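## Texture and lighting variation for a two-arm puck task

Project report, Dilwyn Pumphrey. Code lives in the Murketti repository under `marchand/`.

### Question

Does a policy trained only in simulation get better at placing the puck on the printed target if the tabletop is visually cluttered during training? Earlier work in our group used a plain table, and the policy learned to treat any dark mark as the puck.

### Setup

The simulated room (we call it Bulleck) holds one table and two arms. The policy sees two views: a room camera and a gripper camera. The tabletop texture is a worn white finish with rust patches and large black lettering. Physics settings were the same in all runs. Only the texture and the light intensity were changed between training sets.

Two conditions were compared:

- **Grurham-plain**: flat white table, target printed, no wear
- **Grurham-worn**: the full texture, with lettering and rust

Each condition was trained three times with different seeds – the spread between seeds is given below.

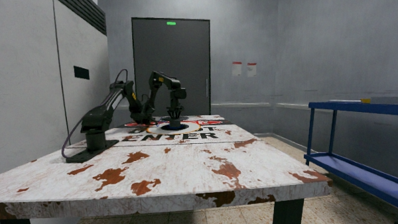
Worn texture: room view first, gripper view second.
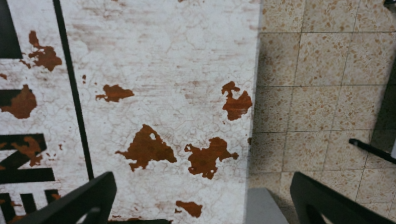

*Page last changed in May*

### Results

A trial counts as a success if the puck ends inside the orange ring and the gripper has let go. All tests used the worn table.

| Training condition | Success (%) |
|---|---|
| Grurham-plain | 36 |
| Grurham-worn | 62 |

The spread between seeds was roughly 3 percentage points in both conditions. Most failures in the plain condition were reaches toward a rust patch. In the worn condition the usual failure was a late release, where the puck was dragged off the target as the arm moved back.

Removing the gripper view hurt the worn condition more than the plain one. The likely cause is that patches fill much more of the close view, so a policy that has learned to ignore them gains the most from it. This was tested on one seed only and should be treated as a hint.

### Limits

The lettering never moved relative to the target. A policy could use it as a landmark, and we did not check for this. Shifting the target over the texture is the next run to do – the config for it is in `marchand/shift.yaml` but the training job has not been started.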